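Halliday Building, Nurnton — Quarterly Workplace Safety Inspection
Ground floor and mezzanine
Inspection date: May 5, 2022
Previous inspection: January
Area covered: 1,336 sq m

Rating key: S = satisfactory, A = attention needed, U = unsatisfactory, N/A = not applicable

1. EXITS AND ESCAPE ROUTES

1.1 Final exit doors open fully from inside without a key — S
1.2 Exit signs lit and visible from all work areas — A
Comment: Sign over the east stair door is dim. Replace lamp unit.
1.3 Corridors clear to full width — A
Comment: Flat-packed cartons stacked against the wall outside the Budiner store. Same item was raised in January. Move to the loading bay.
1.4 Stair treads and handrails secure — S
1.5 Assembly point sign in place — S

2. FIRE EQUIPMENT

2.1 Extinguishers mounted, pins and seals intact — S
2.2 Service tags in date — A
Comment: Tag 376 (mezzanine, by the copier) is unreadable. Contractor to confirm last service and retag.
2.3 Fire doors close fully on their own — U
Comment: Door between the lobby and the Skidham wing stops short of the latch. Closer needs adjustment. Keep on weekly check until signed off.
2.4 Call points unobstructed — S

3. ELECTRICAL

3.1 Outlets and faceplates free of cracks or scorch marks — S
3.2 Power strips not connected in series — U
Comment: 2 found linked under the desks on the mezzanine. Disconnected during the inspection. A fixed outlet is to be requested for that position.
3.3 Panel clearance kept — S
3.4 Portable heaters — N/A

4. FLOORS, TABLES AND STORAGE

4.1 Carpet flat, seams down, no trip edges — A
Comment: Seam lifting at the lobby threshold. Temporary tape is acceptable until the repair.
4.2 Tables stable, edges smooth, no splinters — S
4.3 Cable openings in tabletops smooth, with no sharp rim — S
4.4 Shelf load labels present — A
Comment: The rack in the Budiner store has lost its label. The remaining racks are marked 500 lb per shelf. Do not assume the same limit for the unmarked rack.

Tables are checked by hand along all edges and by leaning on each corner. Any movement at a corner is recorded as A, even where the table is still usable.

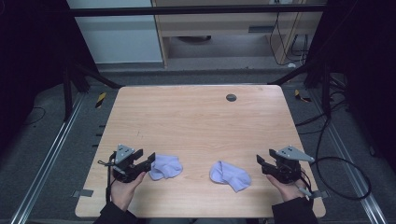
Does a loose cable under a table count as a trip hazard if nobody walks there?
It is rated A wherever a seated person's feet can reach it. Clip it to the underside or run it down a leg.

Loose cables found in walkways are rated U and dealt with before the inspector leaves the room — a cable cover is acceptable for same-day use only.

5. FIRST AID

5.1 Kit contents complete against the list in the lid — A
Comment: Eye wash past its date. Reorder.
5.2 Kit location signed — S
5.3 Accident book available — S

FOLLOW-UP

Items 2.3 and 3.2 carry a U rating and are to be closed first. Items rated A are to be closed before the next quarterly inspection. Record the closing date beside each item on the site copy.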